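Stories > Short Fiction > Workplace

Home Latest Authors Submit About

The Left Hand

by Lacey Bellamy

14 comments Share

I should say first that I liked the left hand better. Everyone had a favourite, even Dinesh, who said he didn't and then always took the same one off the charging shelf. Mine had a soft click when it closed, like a good handbag, and I'd got so used to it that I could do the washing-up half asleep at home and find myself waiting for the click.

The job was simple to explain at parties and very dull to do. You strapped in, you put the headset on, you picked something up and you put it down again. Rastongate paid us by the shift, and everything we did went off to teach an arm called Nidik, which was bolted to a bench in their other building and would one day (so they told us) unpack boxes for people who couldn't manage it themselves. I'd seen Nidik once through a door. It was picking up a sponge with such care that I felt quite fond of it.

The trouble started in March, with the slip. I was moving a little plastic block across the table, nothing clever, and I squeezed, and the hand closed, and then a moment after I'd let go it closed again. Just a nip. I thought it was me. You do think that, don't you? I'd been at it for hours and my arms were tired, so I shook them out and carried on, and it didn't happen again until after lunch.
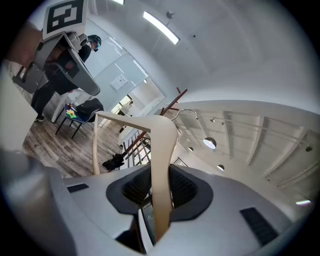 So I did what any sensible grown woman would do and kept quiet for a week. It nipped me perhaps once a day, always after I'd opened my fingers, always as if it had remembered something it meant to do. I started putting things down and snatching the hand away, quick, the way you feed a goat. I got rather good at it. Savita Dixit, who ran the shifts, said my releases looked lively and wrote something on her pad, and I went pink and said thank you.

I know. I know! But I'd been there less than two months and I thought if I said the hand was haunted they'd give my slot to somebody calmer.

It was Santosh who caught it. He was on the laptop checking the day's recordings, chewing a biscuit very slowly, and he said, "Lacey, why do you throw everything?"

"I don't throw everything."

"You do, though. Come and look."

And there I was, my little line on the graph next to everyone else's. Theirs went down and stopped like a lift. Mine went down and then whoosh, off to the left, every single time, like somebody dropping a hot potato. He scrolled back and back. 128 goes at putting down a block, and in every one of them I was running away from it.

"It bites," I said, in a very small voice.

He put down the biscuit. I'll always be grateful that he didn't laugh. He took the hand off the shelf and worked the trigger with his thumb, open, shut, open, shut, for so long that I began to hope I'd imagined the whole business. Then it nipped the air all by itself, click, and we both said the same rude word.

Savita took it out of use there and then. She tied a bit of red ribbon round it off somebody's birthday present, and she rang the other building to ask them to hold back anything that had come from the left hand, and they said — I could hear this from across the room — that it had gone in already. It had gone in a fortnight ago with the rest. Nidik had been learning from me.

Abhishek Tyagi drove us over. He looked after Nidik and he talked to it as you'd talk to a horse, under his breath, and he didn't look pleased to see me. He'd put a mug on the bench. Nidik reached out, slow and lovely, took it by the handle, carried it across and set it down without a sound. Then the whole arm flung itself to the left as if the mug had gone off.

It took the corner of the guard with it. There was a clear plastic panel round the bench and it had a crack in it from top to bottom, and I saw that the stool on that side, where Abhishek usually sat to take his notes, had been moved away to the far wall.

"It started yesterday," he said. "I was on the telephone. I'd just got up."

I've thought about that telephone call a great deal. It was his mother, about curtains.

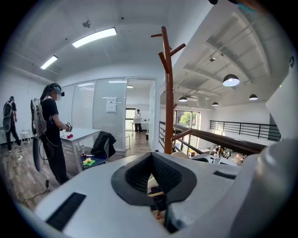
Why didn't they just wipe it and start again?

They did in the end, but it took roughly 1000 hours of running to get Nidik where it was, and first they wanted to see whether they could take me out and leave the rest in. They couldn't. Abhishek tried it three different ways and each time the mug went down perfectly and the arm jumped, only less, like someone who's been told to stop flinching and is trying ever so hard.

The fault itself was a worn spring behind the trigger, a silly little part from a firm called Serkberg. When you let go it bounced, and the bounce counted as a squeeze. Dinesh had his hand apart on the kitchen table that same evening to see if his was going too. It was fine, and he put it back on the shelf with the others and still said he hadn't got a favourite.

There was a meeting, of course. Mr Vishwakarma came down from upstairs, which he never did, and I'd dressed for being sacked, in my good cardigan. He asked me when I'd first noticed. I told him. He asked why I hadn't mentioned it and I told him that as well, goat and all, and he looked at Savita's pad, where it said "lively", and nobody spoke for a bit. Then he asked her to put up a sheet by the door where anyone could write down anything odd, however daft, without a name. It filled up in a day. Half of it was about the fridge.

They started Nidik again from the beginning. I went to see it in the summer, when it was still at the stage of missing the sponge. Abhishek had put his stool back, a little further off than before, and there was a new panel. He let me stand beside him while it tried the mug. It got hold of the handle on the second go and brought it over, wobbling, and put it down much too hard, and then it stayed where it was with its fingers open.

"Go on," said Abhishek, very quietly, and I didn't know which of us he was talking to. I reached over and switched the kettle on.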